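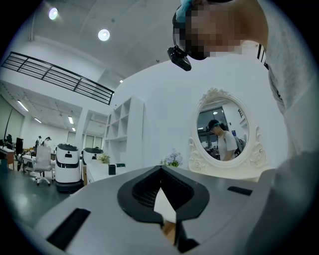

Text and pictures: Veronika Lüthi
Posted 25th April in Bedroom furniture

Dressing table with oval mirror: gallery

The piece on this page is a cream-white dressing table in the carved, curved style that sellers list as French or rococo. It came from the Steiner house clearance and is catalogued here under the working name Stetow, after the storage unit it was kept in. The gallery covers the mirror, the drawer and the top. Notes on care follow, for anyone who owns something similar.

Mirror. Oval glass in a carved, scrolling frame, with rose-like ornament at the crest and at the lower corners, on a white base. Raised carving of this sort holds dust in the undercuts. Use a soft dry brush first, a size used for watercolour is suitable, then a cloth that is barely damp. Glass cleaner goes on the cloth and never on the glass, as liquid runs down behind the lower edge and lifts the silvering. Check the fixing between mirror and base once a year. If the mirror leans when the table is moved, tighten the screws by hand and stop when they resist.

Wall and neighbouring furniture. The wall is plain white. The tall open shelving to the left has square cubbies and was left empty. Pale purple and white flowers with green leaves stand between the two. With fresh flowers, put a saucer under the vase. Painted tops mark quickly, and a white ring on cream paint cannot be polished out.

Drawer. The front is curved and painted, the inside light brown wood. A curved front is heavier than a flat one of the same width and the weight sits forward of the runners, so support it from below when it is fully out. To clear the drawer, take the large things first and the small ones last, and brush the corners towards the front. Bare wood inside should be wiped and left open for an hour. Rub a plain white candle along the runners if the drawer drags. Do not use cooking oil.

Top. Keep small packets and slim tools in a shallow tray. Items left loose near the back edge tend to go down behind the table, and the piece then has to be moved to get them out. Lift it by the underside of the frame, one person at each end, with the mirror taken off. The carved legs are not handles and should not be dragged over carpet or board.
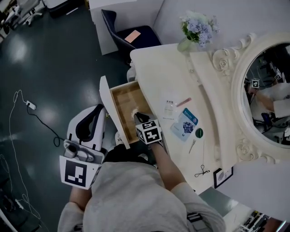
Jonas Marti wrote in to say that candle wax did nothing for his own table until he had sanded the runners. They had been varnished at some point, and the varnish was gripping in warm weather. He used a fine paper, wrapped round a cork block, and took off only the shine. He also lines his drawer with plain paper cut 25 mm short at the front, so that it can be lifted out with a fingertip.

Sanding is worth trying if wax alone fails. Look at the runners under a lamp first: bare wood is dull, varnish reflects. The paper lining has been added to the list for this table.

The next gallery, due in May, covers the Prirkby wardrobe and its door hinges.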